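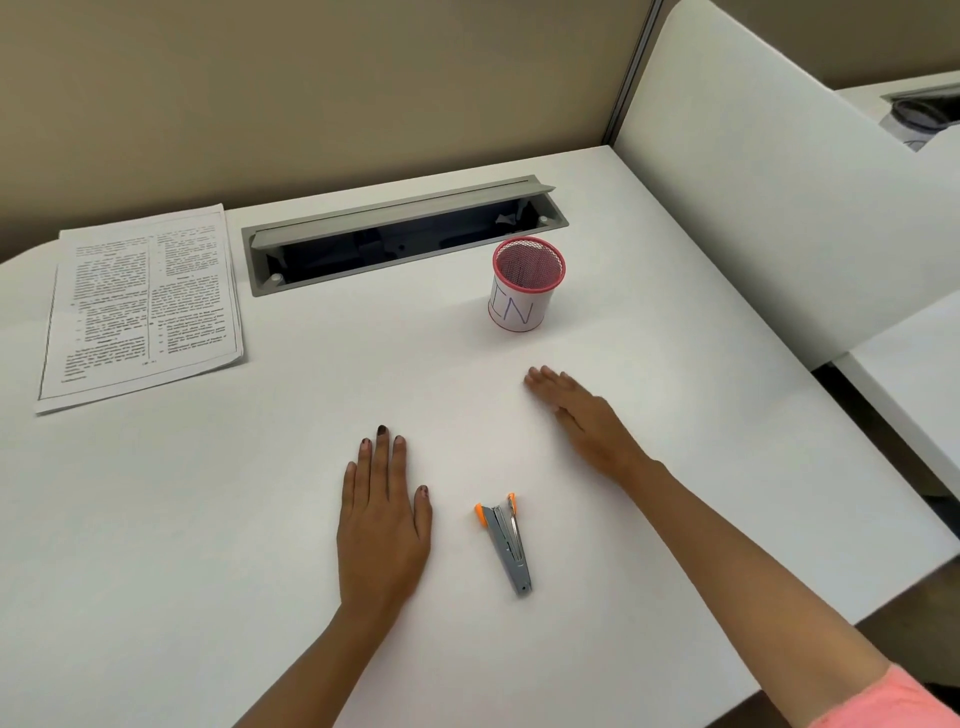 About Undari

Undari supplies, sets up and maintains desk equipment for offices, schools and public institutions. Our work covers the surface a person sits down to and the small things kept on it: pen holders, staplers, trays, labels, paper clips, tape, and the cables that run beneath and behind them. We do not design buildings or sell chairs. Clients who need those services are referred to firms with the proper training.

The company was established by Urmas Lill and Baiba Rimkutė, who had worked together for many years in the supply department of a regional college. Each fall the department ordered new staplers for rooms that already had them, in drawers that had not been opened since the previous order. The first service Undari offered was a plain inventory of what a client owned and where it was kept. That service is still available on its own, without any obligation to buy equipment from us.

Our Work Today

Undari currently maintains 513 desks under yearly agreements. Of these, 307 are shared desks, used by different people on different days or at different hours. Shared desks require more care than assigned ones. A person who keeps the same desk for years will know that the scissors are in the second drawer; a person who has the desk for one morning will not, and will usually go and take a pair from someone else.

For that reason the greater part of our method concerns labels. Every container at a shared desk carries a written label in large letters, wrapped or fixed where it can be read from the seated position. We prefer handwriting to printed tape for most containers. A handwritten label can be replaced on the spot by the people who use the desk, and our experience is that they will do so when the contents change. Printed labels tend to remain in place long after they have stopped being correct. Paper labels are renewed at each maintenance visit if they are torn or faded.

We employ 11 people. Vaida Venckus directs client services and is the first point of contact for new institutions. Aivar Navickas is responsible for installation, including desktop cable channels and the power connections inside them. Normunds Grigaitė oversees the stockroom and the repair bench, where staplers, hole punches and desk lamps are cleaned, adjusted and returned to service. Urmas Lill and Baiba Rimkutė remain active in the management of the company, and one of them attends the first visit to every new client.

How a Desk Is Set Up

A set-up begins with a bare surface. Everything is taken off the desk and out of the drawers, sorted, and either returned, repaired or withdrawn. The surface is wiped, and the inside of the cable channel is cleaned with the lid fully open. Dust collects there more than anywhere else on a desk, and a lid that does not close is most often being held up by a plug that has been turned the wrong way.

Items are then put back in a fixed order. The pen holder goes toward the back, within reach of the writing hand. The stapler is placed to one side, closed and loaded, and is tested with two sheets and again with ten. Cables enter the channel from below and leave it at one point only. Nothing is stored on top of the lid, as it will be moved to the front of the desk the first time someone needs an outlet and will stay there.

Pens are issued last. Five per desk is our standard: three blue, one black, one red. Clients sometimes ask for more. We are glad to supply them, but we recommend keeping the surplus in the room cabinet, where it can be drawn on during the month. At the end of a set-up the person responsible for the room signs a one-page record of what the desk holds, and a copy is left in the top drawer.

Equipment

Undari does not manufacture goods. We select a small range and keep it unchanged for as long as parts can be obtained. Our standard desk set is sold under the name Perkon and consists of a mesh pen holder, a stapler with one box of staples, a letter tray and a pad of blank labels. The smaller Busa set, intended for study rooms and front counters, leaves out the letter tray. Both sets are available in several colors, and institutions with more than one department often choose a color for each. A pink holder found in a gray department is easily returned.

Replacement parts and single items may be ordered separately. Staplers that fail within the first two years are repaired or exchanged without charge, including those that have been dropped.

Schools and Training

Each October we offer a short course for school office staff and classroom assistants. It takes one afternoon and is held at our premises on the ground floor of the Maksymiv building. Participants set up a shared desk from an empty surface, write their own labels, load and clear a jammed stapler, and practice closing a cable channel over a full set of adapters. The course has now been attended by 400 people. There is no examination, and materials are provided.

We also lend sample desks to schools that are considering new furniture. The loan period is six weeks, which gives staff enough time to form an opinion on the height of the surface and the position of the channel – matters that are difficult to judge from a catalog.

Our Commitments to Clients

Visits are arranged in advance and take place outside working hours where the client wishes. Personal belongings found on or in a desk are not sorted or discarded; they are placed in a marked envelope and handed to the person responsible for the room. Papers are never read. Withdrawn equipment that still works is cleaned and offered to the client's other departments before anything new is ordered.

Maintenance records are kept for five years and may be consulted by the client at any time. Complaints are answered in writing by Baiba Rimkutė.

Contacting Us

Institutions wishing to arrange an inventory, a set-up or a sample loan should write to Vaida Venckus in client services, stating the number of desks and whether they are shared or assigned. A floor plan is helpful but not required. The stockroom counter is open on weekday mornings for the collection of repaired items and label pads.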